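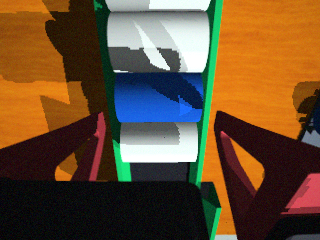

OK, we finally have a result from the July runs and I'm so happy with it I have to post. Short thread on shadows, simulation and picking cylinders out of a trough 🧵

**1/** The question: if you train a grasping policy only in simulation, how much does the lighting matter? We had always rendered with one soft, even light. Everything looked clean, and the policy fell apart as soon as a shadow crossed a part.

**2/** So on Trivex (our sim setup) we started randomizing the lights in every episode. Hard shadows, odd angles, the works. A white cylinder can end up half dark gray with one bright sliver across it, and the blue one goes navy on one side. It's a mess and I love it.

**3/** The task stays the same: cylinders lie one after another in a green holder, and the gripper has to take the blue one from between white ones. Fingers go down on both sides of the walls, so there isn't much room to be sloppy.

**4/** Numbers! 199 test episodes per policy, all under lighting neither had trained on. Even-light policy: 50 picks. Random-light policy: 17 misses. Same network, same number of demos, same training time. I reran the whole test because I didn't believe it.

**5/** The catch is that it takes 2 times as long to render. Dosten, our older scheduler, really struggled with that, so we moved the jobs over to Bestano and they went through fine.

**6/** Next up is colored light, plus shiny parts (scared of those, to be fair). If you've tried jagged low-res shadows vs. smooth ones, please tell me what you saw! I have a hunch the ugly ones help, and no data yet.

6 Aug 2024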